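Line calls go electronic in the Trorard League, and a longtime official isn't worried

The Trorard League will use electronic line calling at all of its spring tennis matches, starting in March. Players at the Irnora courts tried the system last season. Now the line judges are being reassigned, and one who has worked the league for years sat down with us at the Rekitham clubhouse to talk about it.

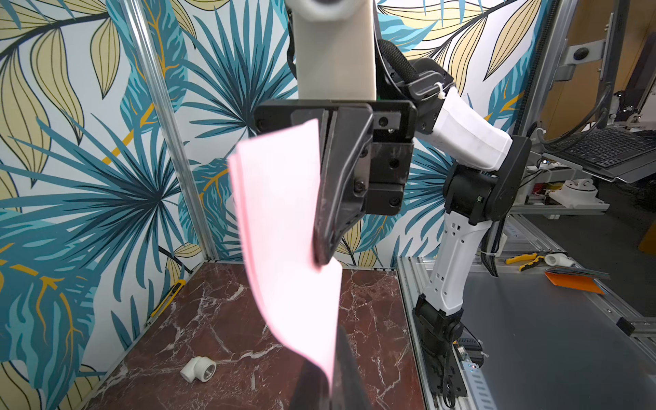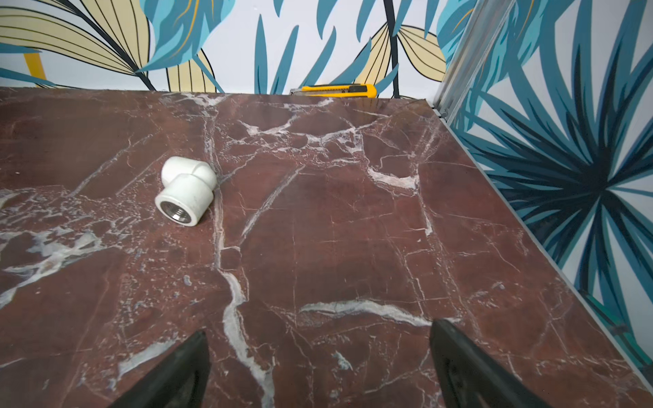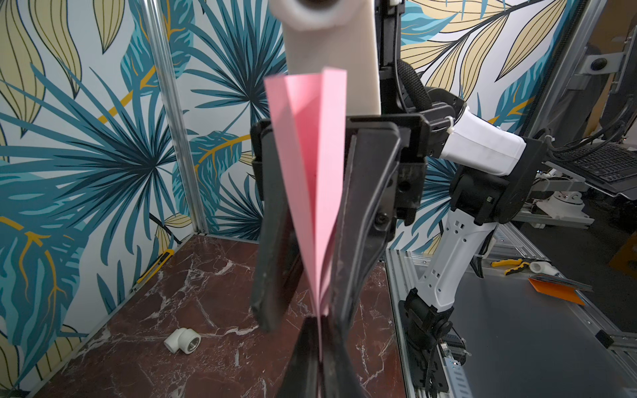

Pink paper, held in a gripper in the first picture and folded into an airplane in the last.

The official, who asked not to be named while next season's jobs are still being handed out, said the change was coming either way.

"I called lines for a long time and I was good at it," she said. "But a serve at 80 miles an hour lands and it's gone. You go with what you saw. The system has a record of it."

She said the hardest part of the trial at Irnora was the silence. Players were used to hearing a person shout, and a few of them kept playing after the recorded voice had called a ball out. The volume was turned up after the first week.

The league says the system made more than 1,000 calls during the trial. Players asked to see a replay on 4 of them, and none of those calls was changed. The official said she would like to see the same numbers for the clay courts at Ondrejka, where the wind moves the tape and the lines need sweeping between sets.

"Hard courts are the easy case," she said. "Let's see how it does on clay in the rain."

Each match will still have a chair umpire, who handles the score, the clock and player conduct. Three of the former line judges are training for the chair, and she is one of them. The course takes two weekends - one in a classroom, one on court.

Asked what she would miss, she said it was standing at the back of the court with the other judges, and the lunch. "The chair umpire eats alone," she said.

Entries for the spring matches close at 6 p.m. on the last day of February.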